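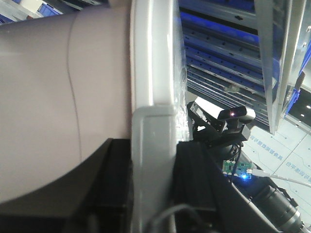 Nendside, April 2018

Ticket 3727
Product: Resilow 3000 front-loading kiln with Kowalczyk controller
Subject: Glaze firing stalls near the top, then quits with an error
Status: Solved

Original report

Hi all! First off, I love this kiln. It has fired beautifully since we bought it, and the Allska blue glaze comes out of it looking like deep water. So please read this as a fan with a problem.

We fire to cone 6 on the medium program. The bisque firings are fine. The last two glaze firings climbed normally until late in the evening and then slowed to a crawl. The temperature on the display went up a degree, sat there, went up another degree, and finally the controller gave up and showed its "not reaching temperature" message. The pots came out dry and chalky, and the witness cone on the middle shelf was standing straight up.

Nothing has changed on our end that I can think of. Same shelves, same program, same outlet. The breaker has not tripped.

Reply from Kowalczyk support

Thanks for the clear report. A stall at the top with normal bisque firings usually means the kiln has lost some of its power. That can be a worn element, a tired relay or a loose connection. Please run the paper test: empty kiln, a small strip of paper touching each element, door closed, full power for a short time, then off at the breaker and look at which strips scorched. Please don't reach in while the power is on.

Customer, update

Paper test done, and what a great trick that is! Every strip was brown except the one on the bottom element, and that one came out perfectly white. So I have one section that isn't heating at all. I felt like a detective.

I looked for a break in the bottom coil with a flashlight and couldn't find one. It sags a little at the back left corner but it's all in one piece.

Reply from Kowalczyk support

Good work. Switch the kiln off at the breaker, unplug it, and take off the side panel. Look at the terminals where the bottom element comes through the wall, and at the push-on connectors on the relay that feeds it. You want clean metal. Brown, black or crumbly is bad. If you have a meter, read the resistance across the bottom element and compare it with the one above it.

Customer, update

Panel off. It's a tidy kiln inside – 16 screws, but they're all the same length, bless whoever decided that.

The bottom element reads almost the same as the one above, so the coil is good. The relay is another story. One of its connectors was dark and so loose that it slid off when I touched it, and the insulation behind it had gone stiff. I took photos of all the wiring before I moved anything.

Reply from Kowalczyk support

There's the culprit. A loose connector heats up, and the heat makes it looser. Please replace the relay and the connector together, and cut the wire back to bright copper before you crimp. A new connector on an old burned tab won't last. We're sending both parts, plus a spare connector.

Customer, update

Parts arrived, well packed. It took me two tries to get a good crimp (my first one pulled right off, so I'm very glad of the spare). Everything back in place, panel on, paper test again, and all the strips scorched!

Customer, final update

Full glaze load last night with cones on the top, middle and bottom shelves. It went straight through the old sticking point without slowing down. Opened it this afternoon and all three cones were bent over nicely, the bottom one a hair less than the others. The Allska blue is back! I have a mug of tea in one of the new pots as I type this.

One question before you close this: how often should I check those connectors?

Reply from Kowalczyk support

Wonderful news. Once a year is fine for most studios, and twice if you glaze fire every week. Tug each one gently with the kiln unplugged – it shouldn't move. We've put a note on your account with the relay part number in case you want to keep one on the shelf. Closing the ticket now, but it will reopen if you reply to it.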